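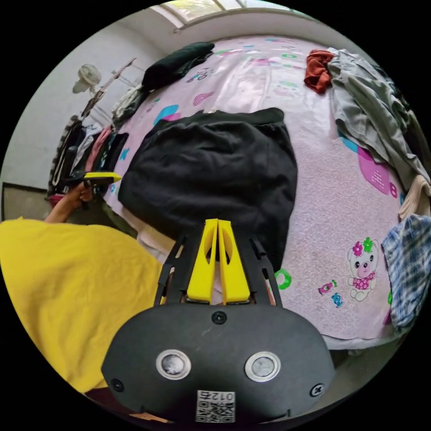

Vokow opens textile care line at Holtbridge

HOLTBRIDGE, May 2018 – Vokow has opened a second bedding and garment care line at its Holtbridge site. The line covers printed bed sheets, including children's patterns on pale grounds such as pink, and everyday clothing folded on the bed. Capacity is 723 sets per week.

Dark garments are sorted from light printed sheets before washing. Sheets are checked for colour loss in the printed motifs, with hearts, bears and other small figures compared against a reference swatch. Black and grey items are folded last.

"Pastel prints show dye transfer sooner than plain cotton does," said Harpreet Beaudoin, operations manager at Vokow. "The sorting step is now fixed in the procedure."

Collection points are open at Simard and Curnmont. The minimum trade order is 100 pieces.

Comments (2)

M. – Does the minimum apply to mixed orders, or sheets only?

Pat R. – Used the Curnmont point on Saturday. Pillowcases came back in a separate bag, fine otherwise.

Contact: Vokow press office, Holtbridge | © Vokow | Back to top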